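Can a Machine Clear the Table Yet?
Term project report, household automation module
Junpei Nagano
Submitted 4/10/20

1. Question

Robot vacuums are ordinary now. Robots that put away dishes are not. Our group wanted to know how far off the second kind is, so we picked one chore, clearing and sorting tableware, and compared what people expect from a machine with what one can do.

2. Background

The chore came out of the survey we ran in March. We asked 151 households in Prelholm which job they would hand over first if a machine cost $3000 or less. Dishes came ahead of laundry and floors. Several people brought up Ramadan, when there is a big meal every night and the washing up runs late. One family in Bemdale said they would settle for something that only stacked bowls.

We also read the brochure for the Indolance kitchen assistant, which has been announced but is not on sale. It promises a clear table after every meal. It does not say how long that takes, or what happens when two bowls are stuck together.

3. What makes the chore hard

A person clearing a table does at least 4 things without thinking: picks out the next item, decides where to hold it, lifts it level, and finds a place to set it down. Each is a separate problem for a machine.

Holding was the part we had underestimated. A deep bowl can be pinched at the rim. A shallow plate lying flat gives very little to grab, and the fingers have to get under the edge or tip it first. Size matters too - a grip that suits a wide bowl may be wrong for a small one.

Seeing is the other half. Shiny plastic throws back the ceiling lights, and see-through plastic takes on some of the color behind it. Depth cameras are known to return gaps on both. The arm also gets in the way of its own camera when it reaches across the work area.

Order matters as well. Bowls nest if the big one goes down first. We wrote out a rule for this and it came to 2 pages, mostly exceptions. 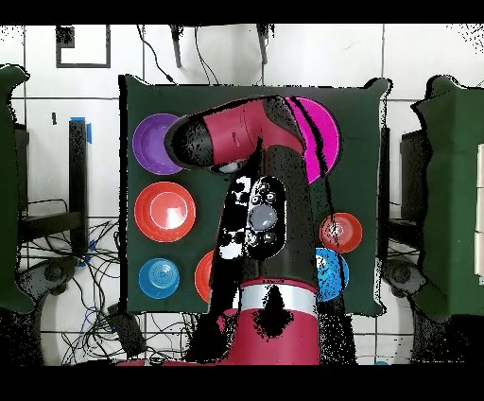 Tableware on dark green, with the arm over it in the first picture and the bowls and cup by themselves in the second.
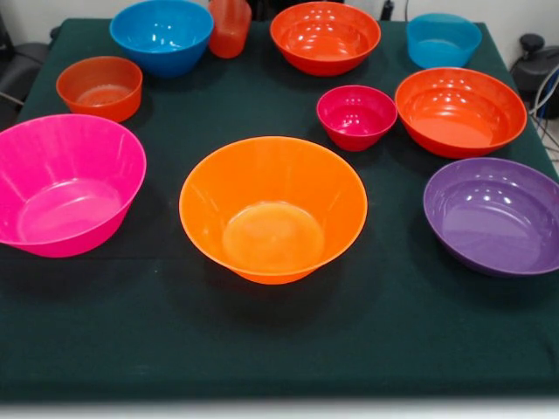 Yoshinori Sakamoto read the draft and disagreed with the way we set up the question. In his view a household would not care whether a machine nests bowls properly, as long as they leave the table in one piece, and a bin next to the sink would do. He would rather see the survey repeated with that wording before we say people are not ready to buy. He also thinks the price limit was too low for any arm that could reach across a family table, and that we should have asked how long people are willing to wait for it to finish.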